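Skarumel supplies battery packs, chargers and spare parts to operators of electric rental karts. The Trirken pack fits all Skarumel adult and junior chassis.

## Trirken Battery Pack

The pack is mounted in two sealed boxes, one on each side of the seat. A full charge takes 57 minutes on the standard pit charger. Operators may run karts in short sessions and top up between heats without harm to the cells.
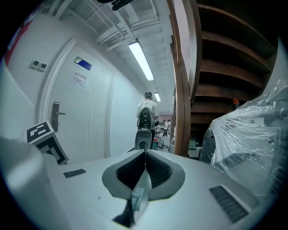 ## Charging Equipment

Each pit charger serves up to 5 karts. Chargers must be installed by a licensed electrician and connected to a separate circuit. The display shows the charge level of each kart and reports any fault by code.

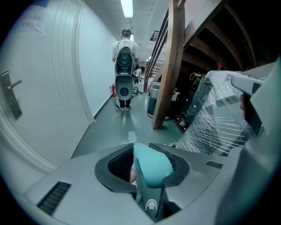 ## Weight and Fitting

The complete pack weighs 104 pounds, including brackets. Older karts with the Mohmand controller require an adapter cable, which must be ordered separately. Fitting instructions are supplied with each order. Packs

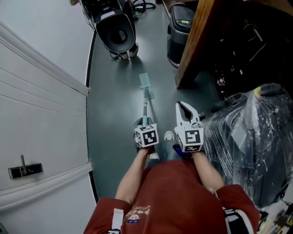
returned for service should be shipped in the original crate, with the main switch locked in the off position.

## Warranty and Orders

The pack is covered for three years in normal rental use. Damage from pressure washing is excluded. Orders and requests for prices should be sent to the Tivthorpe sales office. Delivery dates are confirmed in writing.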